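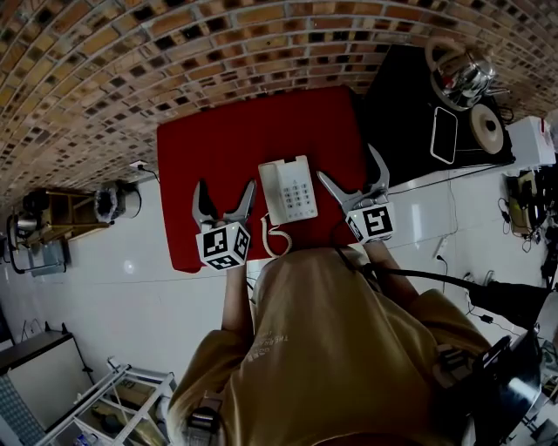

Hand-held grippers are so much fun to compare once you quit testing them on foam blocks! Cameron Katene and I have been swapping fingers between two setups since March, the Kararow set and the Gudbridge set, and an old corded desk phone teaches us more than anything else on the shelf.

- Spread a plain cloth in one strong color. Red is great under an off-white phone.
- Open both grippers wide before you reach in, one on each side.
- Keep the marker cubes clean. A thumbprint on a marker cost us a whole Friday evening of tracking.
- Route your own cables first, then the phone cord — they love to tangle.

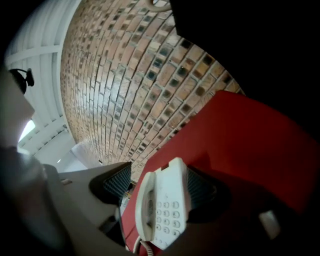 ## Gripping and lifting

Pick up the handset with its coiled cord still attached, so you feel the pull (it's sneaky, and it changes with every inch of lift). Textured pads are worth trying here. Close slowly, stop when the handset quits sliding, and squeeze just a hair more.

Cameron logs every try in a notebook and is up to 631. I'd like to hit 2,000 before we switch to the Drerus controller, and I can't wait to see how it handles the cord!

Wipe the pads with a damp rag every couple of dozen grabs and let them air-dry.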